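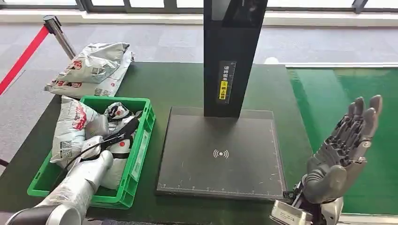
4. Setting up the parcel cell

This section is for the person who prepares the cell at the start of work and after each move of the table. It replaces the loose sheets which were kept at Mahasneh before Jul 25, 2019. Read all of section 4 one time before you touch the arm. Mechanical mounting is explained in section 3 and must be finished.

In this manual, "arm" means the arm with the two-finger gripper on the crate side. "Hand" means the hand with fingers on the other side of the scanning station. "Station" means the black column together with its base plate. "Histik" is the control program. It is the same program for the arm and the hand, but each has its own page.

4.1 Before power

1. Check that the emergency stop is pressed in.

2. Wipe the table top with a dry cloth. Small pieces of film from the bags stay on the surface and can go under the crate, and then the crate is not level.

3. Place the station on the table so that the front edge of the base plate is parallel with the front edge of the table. Do not turn it to follow the crate.

4. Place the crate on the arm side, with the long side from front to back. The small white label of the crate must be at the front.

5. Follow the gripper cable with your fingers from the gripper down to the base of the arm. It must lie along the top of the arm and have a little slack at every joint. If it is tight at one joint, do not continue. See 4.6.

6. Look at the wrist of the hand. The screws and the cables there are open, so no tape, string or piece of bag may be near them.

CAUTION: Never lift the hand by its fingers. Hold it under the wrist housing with both hands.

4.2 Power and home position

1. Switch on the control box and wait until Histik shows the page "Ready to home".

2. Ask all persons to stand behind the belt.

3. Release the emergency stop.

4. Home the arm first. When the arm is in its home position the page becomes green.

5. Home the hand. The fingers open, close slowly, and open again. At the end they must point upward.

Note: If you home the hand first, nothing is damaged, but Histik will ask you to repeat both. This takes some minutes and many new operators think it is a fault.

4.3 Teaching the crate

The arm must know where the rim of the crate is. This must be taught again if the crate was exchanged, even with the same model.

1. Take all bags out of the crate.

2. Open the page "Crate" and select "Teach corners".

3. Set the arm to slow mode. Move the gripper by the hand control to the near corner on the station side, until the tips are 8 mm above the rim. Use the steel gauge from the tool box, not your eye.

4. Press "Store". Do the same at the three other corners.

5. Press "Check". The arm goes along the rim at the same height. Keep one finger on the emergency stop during the whole check.

If the arm touches the rim, delete the values and teach again from step 3. Do not correct only one corner. Zaid Yammine tried this in September and the arm was pulling to one side after it.

4.4 Teaching the station

1. Open the page "Station".

2. Close the gripper and bring it above the white symbol near the centre of the base plate. Lower it to 20 mm above the plate and press "Store centre".

3. Bring the gripper above the zero of the front scale and press "Store front". Then do the zero of the right scale and press "Store side".

4. Put one bag on the plate by hand. The address label must face up, as it is also written in Chinese on the column. Wait for the reading to come on the screen.

5. Turn the bag a quarter and read it again. Repeat until you have 8 good readings.

Fine scratches on the base plate are from normal use and do not disturb the reading. A deep scratch across the symbol must be reported to Widad Khasawneh.

CAUTION: The column is taller than the safe travel height of the arm. The arm may never pass above or behind the station. If you move the station, you must also move the closed zone on the page "Limits".

4.5 First run with bags

1. Put a few bags in the crate. Bags of different sizes are better for this test than equal ones. Keep the other bags in a stack behind the crate, flat, and not higher than the rim.

2. Start the program MELTGATE-2 in slow mode.

3. Watch the gripper when it goes down into the crate. It should take the bag at a fold or at an edge. If it presses on the round middle part of a full bag, stop, and make the value "Approach" lower by 2.

4. When the test is good, change to normal speed and write your name in the cell book.

Note: Glossy bags slip more easily. Clean the gripper tips with alcohol, let them dry, and try again before you increase the force.

4.6 If the gripper cable is tight

1. Press the emergency stop and switch off the control box.

2. Open the cable clips one after the other, beginning at the base. Do not pull the cable from the gripper end.

3. Bend each joint by hand to its limit, where the brake permits it, and give the cable enough length there.

4. Close the clips. Begin again from 4.1, step 5.

If the outer skin of the cable is broken, it must be changed. Spare cables are ordered from Eria through Samira Salameh. Tape is not a repair.

Continue with section 5, Daily care of the hand.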